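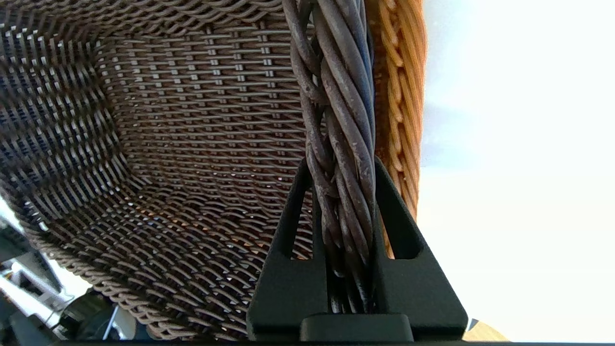
3.2 Containers and how they were described

Households in Bravach and Nistach were asked to list every container kept indoors for storing clothes, fuel, food or tools. The survey form left the wording open, and the terms people chose varied more than the objects did. Of the 416 containers listed, 121 were entered simply as "basket", with no note of material or method. We therefore grouped these by the structure of the wall. A close over-under weave in thin round strands, as in Figure 2, was coded as "fine woven" even where small gaps let light through between the rows. Open lattice and coiled work were coded separately. We did not try to tell plant fibre from plastic at this stage, as the form did not ask for it and photographs often left the matter open.

Figure 2. Interior of a large basket with a fine woven wall.

The older terms recorded by Matheson for the same district were still in use in 46 households, nearly all of them in Nistach. Speakers there kept one word for a container that is carried and another for one that stays in the house. In Bravach the two had merged, and the word for a carried basket was used for both. Dralo, which lies between the two villages, showed a mixed pattern. Older residents made the distinction when asked directly but seldom kept to it in the lists they wrote themselves.

Size had little effect on the choice of word. Lids mattered more. A lidded container was called a box by most respondents whatever it was made of, and nine households used "box" for a woven container on the form and "basket" for the same item in the interview that followed. These were counted under the written term. The interviews were held in August, when several families had moved winter bedding into store, and this may have raised the number of large containers reported. We return to this point in Section 5.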